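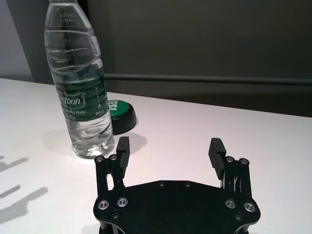 Plurkano - Datensatz zu Chargencodes auf Getränkeverpackungen

Plurkano ist eine tabellarische Sammlung von Produktions- und Chargencodes, wie sie auf Flaschen, Dosen und Kartons aufgedruckt sind. Enthalten sind ausschließlich Textdaten. Der Datensatz dient der Entwicklung und Prüfung von Parsern, die aus uneinheitlichen Aufdrucken Datum, Linie und Charge ableiten.

Umfang

Die aktuelle Fassung enthält 860 Einträge. Davon sind 852 vollständig annotiert, die übrigen acht tragen im Feld status den Wert offen. Die Codes verteilen sich auf 19 Formatklassen. Klasse 0 nimmt alles auf, was keinem bekannten Schema folgt.

Dateien

codes.csv - Haupttabelle, UTF-8, Trennzeichen Semikolon
formate.csv - Beschreibung der Formatklassen mit regulärem Ausdruck
pruefung.csv - 100 doppelt erfasste Einträge zum Abgleich der Annotation

Felder in codes.csv

id - fortlaufende Nummer, wird nach Löschungen nicht neu vergeben
zeile_1, zeile_2 - Aufdruck zeilenweise, ohne Korrektur. Einzeilige Codes lassen zeile_2 leer.
klasse - Verweis auf formate.csv
datum_iso - abgeleitetes Datum, leer bei ungültigem oder mehrdeutigem Ergebnis
datum_art - P (Produktion), M (Mindesthaltbarkeit), U (unbekannt)
status - fertig oder offen

Konventionen bei der Erfassung

Unlesbare Zeichen werden durch ein Fragezeichen ersetzt, nie geraten. Die Ziffer 0 und der Buchstabe O werden nur unterschieden, wenn die Schriftart es zulässt - sonst steht das Zeichen in eckigen Klammern. Leerzeichen bleiben erhalten, führende Nullen ebenfalls. Beim Import in Tabellenprogramme müssen beide Zeilenfelder deshalb als Text eingelesen werden.

Bekannte Einschränkungen

Tag und Monat sind bei sechsstelligen Codes oft nicht eindeutig. Die Spalte datum_iso bleibt dann leer, auch wenn eine Lesart wahrscheinlicher wirkt. Dosenböden sind unterrepräsentiert. Der Parser Sindetti erwartet in Version 2 noch die alte Spalte datum und bricht beim Einlesen ab; Abhilfe schafft das Skript umbenennen.py im Ordner tools.

Änderungen

Januar: Klassen 17 und 18 ergänzt, Dubletten aus der Teilsammlung Ullness entfernt.

Lizenz: CC BY 4.0. Fehlerhafte Einträge bitte mit id und vorgeschlagener Lesart im Ticketsystem melden.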